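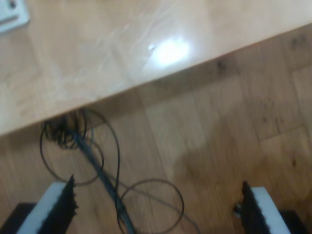
Home Guides Finishes Tools Contact

Removing Light Scratches from a Clear-Coated Tabletop
Updated 27/01/2024

This procedure applies to scratches that stay within the clear coat. Drag a fingernail across the mark. If the nail catches, the damage is deeper and the top needs a fill or a full recoat. Oil and wax finishes are covered in a separate guide.

Materials
Mild dish soap
Two lint-free cloths
Gray non-woven pad, ultra fine
Gidov 3215 rubbing compound
Gidov 3902 finishing polish

Procedure
1. Wash the top with soap and water. Dry fully.
2. Set a lamp low at one end of the table. Mark the ends of each scratch with painter's tape.
3. Rub the compound on a hidden spot first. Stop if the cloth picks up color.
4. Apply a pea-sized amount of compound to the cloth. Work along the grain with light pressure for 50 strokes, then wipe clean.
5. Check under the lamp. Repeat once if the scratch still shows. A third pass risks cutting through the coat.
6. Apply the polish the same way over the full width of the board.

On satin tops, skip the polish and go over the area with the dry gray pad, end to end, in straight passes.

Leave the surface overnight before waxing. Do not use silicone spray; later coats will not bond to it.

Lillen Workshop Guides, 2929 Giseck Road, Gouveia. All rights reserved. Back to top

We use cookies to measure site traffic. Accept Decline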